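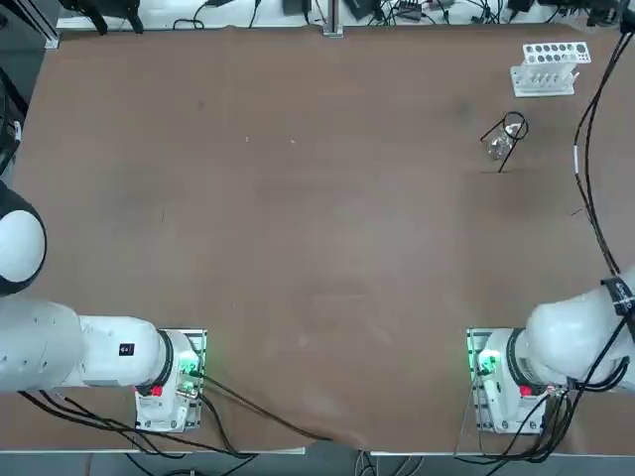
Most of the arguments I have about robot software are about the planner, and most of the failures I deal with come from what the planner was told. A depth camera gives you points. It gives you good points on a matte tabletop and bad ones on anything you can see through. Take the far side of the bench: the white test tube rack is easy, and any segmentation model from the past few years will find it. The clear glass flask in its black wire stand is another matter. The legs of the stand are thin enough to drop out of the depth map, and the glass may come back as a hole, or as the table behind it. The planner then routes an arm through what it believes is free space, and it is right to do so on the facts it has.

The usual answer is to train a better model. I have nothing against that. Monique Aubert spent most of August on one for Jalora, our perception package, and it finds glass far more often than the old one did. But it still hands the planner a single answer, occupied or free, with the doubt thrown away at the interface. Her network knows it is unsure about the rim of a flask. By the time the message reaches Destura, which does our motion planning, that knowledge is gone.

I think this is a bad place to save effort. A planner that receives "unknown" as a separate value can do something about it. It can go wide, slow down, or ask for a second view from a wrist camera before it commits. We tried this on 200 recorded bench setups, replayed offline. Planning took longer, 700 milliseconds on a typical query against 64 before, and Stuart Marsden said what anyone in his job would say, that customers notice the pause. They do. They also notice broken glass.

His stronger objection was that "unknown" spreads. Leave it unchecked and half the workspace is marked unknown, and the arms sit still. That happened to us in the first week. The fix was dull: unknown cells expire when a later view clears them, and each one carries the name of the module that raised it - so when the arms stop, the log says who to blame.

Denise Sedgwick wants the whole thing behind a flag, off by default. I would turn it on and make people switch it off in writing.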